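So the buns are on the robot now. I work mornings at Plallia, we make steamed buns for lunch counters all over Brombridge, and since December part of my job has been getting two metal hands to do what mine have done for 5 years. I have feelings about it (plural, and they change before lunch).
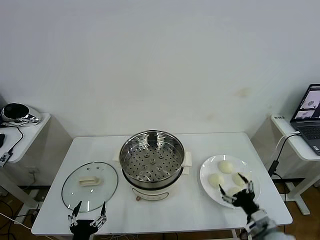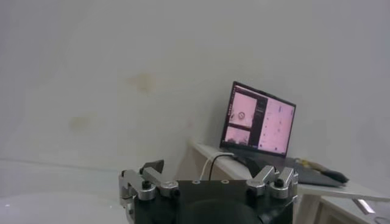 Vija Sepp thinks I'm being too cheerful about the whole thing. Her place, Grindow, brought in arms for the packing line, and she told me the hours didn't vanish, they just slid over to whoever was willing to start at 4 a.m. and babysit. Fewer people chatting at the counter, too, and she misses that more than she figured she would.

I get it! My wrists feel great, I'll say that much. On a busy morning I used to plate 361 buns by hand and go home smelling like a steamer. But I also knew by touch when one was too sticky to lift, and I have no idea how to write that down on the form they gave us. "Squishy" was my first try, and it came back with a question mark.

We've been promised that everybody keeps their shifts through spring. After that there's talk of training, maybe over at Reuter, and I put my name on the list. Benedikt Dreßler didn't, and he's still deciding whether he's mad at me for it.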